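Workfloor Talk > Small shops and packing rooms > Automation
Thread: The arm has been on our kitting line since January, ask me things
Started 13 September 2020

swati_bench4
Long-time reader, finally posting something of my own. I run the kitting bench at a place that makes wooden shape sets for preschools. Kitting means taking finished blocks, getting the right mix into each tray, checking them and sending the tray on to wrap. Four of us used to do it all by hand, standing, all shift.

In January we got an arm on the first station. We call it Vito. I was dead against it and said so in front of everybody at the meeting. Now I'm the one staying ten minutes late to try a new pickup order, so feel free to laugh at me!

What changed for me: my wrists, first of all. I used to go home and not want to open a jar. Also I know far more about our own product than I did. You have to think about where the middle of a star is, or which way a heart is pointing, when you're the one teaching the positions. I never thought about that once in all the years I was grabbing them by the handful.

Ask away. I'm not technical, I learned all this on the job.

dull_chisel
How many trays a shift, before and after? That's what my boss will ask.

swati_bench4
100 on a good day by hand. Vito does fewer on its own station, and we make up the rest on the other benches. It's slower than Farzana and it will always be slower than Farzana. What it does is keep going through lunch, and the afternoon trays look like the morning ones. Mine never did.

Lodhi_A
Hi all, Anum from wrap, same building as Swati. Adding my side. The trays reach me at an even pace now and I like that a lot. Before, I'd get nothing and then a mountain. But I do want to say the room is quieter in a way I haven't got used to. Kitting was where everybody talked.

oldsugden
I'll be the grump then. Lionel, 19 years in packing, two plants. I've seen this start with "it's only the one station" twice. First time they kept everybody. Second time they kept everybody until the spring. Swati, what happened to the four?

swati_bench4
Fair question. Three of us are still in kitting. Kamran moved over to finishing, same pay, and he asked for it. I can't promise anybody what next year looks like and I wouldn't try.

oldsugden
Appreciate the straight answer. I'd still get the same pay part in writing.

k_chaudhry
Kamran here, since I'm being discussed, haha. I did ask for it. Kitting bored me silly and I wanted to learn the sanding machines. But Lionel has a point. I got the move because a spot was open. If there hadn't been one I don't know what they'd have offered me, and I told the manager the same thing.

hakholm_tray
Can I drag this back to the practical side? We're looking at an arm for a similar job (wooden letters, not shapes) and I'd love to know how you lay the pieces out for it. Do they have to be in rows? Our supplier talks like everything needs its own molded nest and the price made my eyes water.

swati_bench4
Oh good, my favorite subject! No nests on our teaching table. We've got a plain striped wooden board on the blue table with all the holes in it, and for practice I put the blocks down any old way. A cylinder, a couple of stars, the heart, whatever is in reach. Then I work out positions one piece at a time.

Things I've picked up, in no special order:

1. Start with the cylinders. They're the same from every side, so you can't get the turn wrong.

2. Leave room between pieces. I used to crowd them because that's how they sit in a tray, and then I'd spend the whole time worrying about the neighbor.

3. Do a straight-down approach over an open bit of board before you go anywhere near a block. I bring the tip down slowly and crouch so my eyes are level with it.

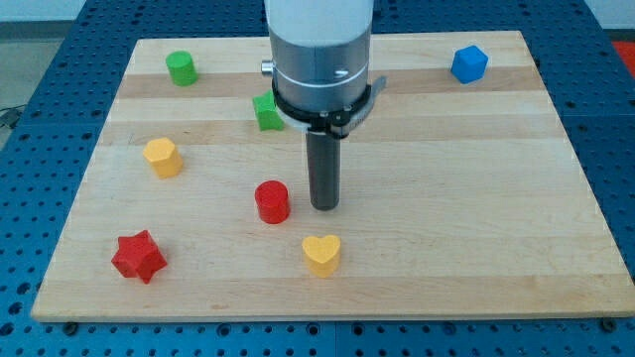

4. Stars after lunch, never before. I mean this one. You need patience for the points, and I have none when I'm hungry.

5. Write down the position, the piece and your initials. We've got a fat notebook on a string. Farzana draws little pictures in it and hers are the only pages anyone can follow.

hakholm_tray
This is so useful, thank you. Does it matter if a cube is sitting cornerwise? Ours would be all over the place.

swati_bench4
For teaching, no, I like them crooked. For the real run we have a guide rail that squares them up. Letters might be harder, I've never tried anything with a hole in the middle.

Farzana_S
My pictures are excellent, thank you for noticing.

On the crooked thing I disagree with Swati and she knows it. New people should learn with everything square first. I watched Nighat have a miserable first week because the board was a jumble and she couldn't tell what was her mistake and what was the layout. Square first, jumble second.

nighat.t
It was a bit miserable. But I'm pretty quick with it now, so I don't know who wins that one. I came in from the shop floor with no machine experience at all, and I'd say the hardest part was standing still. You're used to your hands being busy. The first few days I kept wanting to reach in and help it.

oldsugden
Don't reach in and help it.

nighat.t
I know, I know. There's a stop button and a line on the floor and I've had the talk from everyone in this thread.

dull_chisel
Did the company train you or did you teach yourselves?

swati_bench4
Bit of both. The supplier gave us one day, and most of it went over my head. After that the boss let us have an hour at the end of each shift, paid, to play with it. If I could pass one thing on to your bosses it would be that hour. I'd have given up without it. My first order took me the whole hour and ended with a block under the radiator, and I went home so pleased with myself!

Lodhi_A
The block is still under the radiator by the way.

k_chaudhry
We had an arm at my last job, Karkach, and there only the engineer was allowed to touch it. If it stopped, everyone stood around until he came. So I'll give our place credit for that much. Here the bench people run it.

oldsugden
That does make a difference. At the second plant I mentioned we weren't even let near the screen. Still want it in writing.

hakholm_tray
What did the station cost, if you can say? Ballpark is fine.

swati_bench4
I really don't know, the boss handled that. The only bill I've seen was 900 for the new table and mounting bits, and he made a face over it.

hakholm_tray
Okay, that's a lot less scary than the nests. I'm going to show this thread to my supervisor. We've got scrap wood for a board already. Farzana, would you post one of the notebook pages?

Farzana_S
Yes, when I've got it back from Nighat. She takes it on her break.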